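Used Phone Intake Inspection: Hamdan Counter, Back Bench
Checklist with comments, April revision
Kept by Urmila Pant. Argue with her, not with the sheet.

How to use this sheet

One sheet per phone. Mark each line OK, NOTE or FAIL. A NOTE needs words after it. "Hmm" is not words. Comments under each item were collected from the last stretch of inspections and stay on the sheet until people stop needing them.

A phone with any FAIL in Section B goes no further. Skip to the end, sign it, and put it in the metal cabinet.

SECTION A. BEFORE YOU TOUCH THE SCREEN

A1. Serial number on the phone matches the serial number on the intake slip.
Comment: Check it in the settings menu as well as on the SIM tray. Trays get swapped. We had a Grimura 4 arrive with the tray of a Grimura 3, the box of a Grimura 4 Lite and the charger of an electric toothbrush.

A2. Owner account signed out, lock removed.
Comment: If the seller "will do it from home," the phone waits in their pocket, at their home. No exceptions for people in a hurry.

A3. SIM and memory card removed and handed back.
Comment: Handed back means into a hand. The dish of lost memory cards is getting its own postal code.

A4. Case and screen protector off.
Comment: Both. The protector is where the crack is hiding. Cheap tempered glass cracks too, so don't write FAIL until you have peeled it and looked at what's underneath.

SECTION B. BATTERY AND HEAT

B1. Phone lies flat on the glass plate and does not rock.
Comment: Rocking on the camera bump doesn't count. Turn it face down and try again. If it rocks face down, treat it as swollen and stop.

B2. No gap between screen and body. Run a fingernail all the way round.
Comment: Fingernail. Last month I found someone using a guitar pick, and a guitar pick will happily make the gap it was sent to find.

B3. No sweet or solvent smell at the charging port.
Comment: Vanilla vape smell is a NOTE. It is also most of our stock.

B4. Cycle count under 1,000, where the phone reports one.
Comment: The record stands at 2,212, on a Brultus One that had apparently lived its whole life on a delivery scooter. Second place is 2,189, same model, same seller. Both failed. Both sellers' notes said "light use."

B5. Charges for 15 minutes without getting too warm to hold against your cheek.
Comment: You are not required to use your cheek. The thermometer is in the drawer and it works. Phone stays on the ceramic tile while charging, and you stay in the room.

B6. Battery percentage goes up during B5 and doesn't jump.
Comment: From 40 to 43 is fine. From 40 to 91 is a battery making things up.

SECTION C. FRAME, GLASS AND BACK

C1. Frame straight along both long sides. Sight along it like a pool cue.
Comment: Do not bend the phone to find out if it bends. I know what you've watched. Those people buy their own phones and get paid by the view. We get a refund request.

C2. Back panel material written down: glass, plastic, metal or fake leather.
Comment: The website listing copies this line, so get it right. Tap test: glass is cold and clicks, plastic doesn't. The Skovimitz Air has a back that sounds like glass, feels like glass and is plastic. Look it up.

C3. Scratches graded by looking at arm's length under the bench lamp.
Grade 1: can't find any.
Grade 2: can find them when told where.
Grade 3: found them before you sat down.
Comment: There is no Grade 2 and a half. I have received several.

C4. Screen cracks. Any crack, any length, is a FAIL.
Comment: "Hairline" is a length of hair, and hair gets long.

C5. Camera glass whole and clear.
Comment: Take a picture of the white wall. A gray smudge in the same place every time is dust inside. A gray smudge that moves is your thumb.

SECTION D. WORKING PARTS

D1. Every button clicks and does its job.
Comment: Volume down is the one people forget.

D2. Touch test, full screen, finger dragged over every square.
Comment: Corners too. A dead strip along the bottom edge is right where the keyboard is, and buyers notice when they can't type a space.

D3. Speaker, earpiece, both microphones.
Comment: Record yourself saying the date. Please stop singing. The recordings get wiped, but I'm sitting four feet away.

D4. Charging port holds the cable when the phone is lifted an inch.
Comment: If it drops out, look for pocket lint before writing FAIL. Wooden pick only. Most "broken" ports on the Brultus line come back to life after giving up a small gray sweater.

D5. Fingerprint reader and face unlock set up, tested, then deleted.
Comment: Then deleted. One customer took home a phone that would open only for me, and we had a very polite conversation about it.

D6. Wi-Fi, Bluetooth, mobile signal.
Comment: Mobile signal is tested by the front window. The back bench has never had any and isn't going to start now.

SECTION E. WATER

E1. Moisture marker in the SIM slot is white.
Comment: Pink is a NOTE. Red is a FAIL. "Sort of salmon" gets a second pair of eyes, and the second pair wins.

E2. No fog under the camera glass after the warm-up in B5.

E3. No water test of any kind.
Comment: The rating on the box was for the day it left the factory. After two years of pockets and one drop on a parking lot, it's a rumor. Do not confirm the rumor in our sink. The Skovimitz seals in particular dry out early on the ones we've opened, and we have opened plenty.

E4. Seller's story recorded in their own words.
Comment: Rice, if mentioned, gets written down. Check the port for it.

SECTION F. CLOSING OUT

F1. Factory reset done and welcome screen showing.
F2. Battery left at half, phone switched off.
F3. Accessories listed one by one. "Etc." is not an accessory.
F4. Sheet signed by the person who did the work.
Comment: Initials are accepted if I can read them. So far I can read mine.

Comments from the last round

The Grimura batch was mostly clean. Two failed at B2 and one at C4, and the C4 was caught only after the protector came off, so see A4, again.

Touch tests are being rushed at the end of the day. Anything that arrives after 5 p.m. gets Section A and Section B and waits for morning for the rest.

The bench lamp has been replaced with a brighter one. Expect more Grade 3s and more complaints from sellers, who liked the old lamp.

Sheets with a blank line anywhere come back to whoever signed them. I have a small stack. You know who you are, and so does the stack.

U. Pant
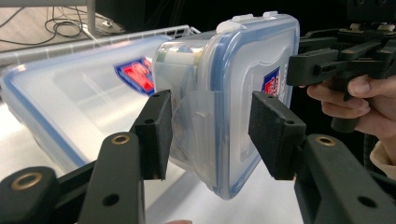
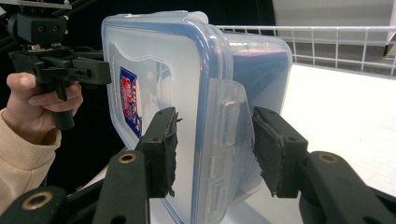 Clear food storage container, blue seal around the lid, both photos.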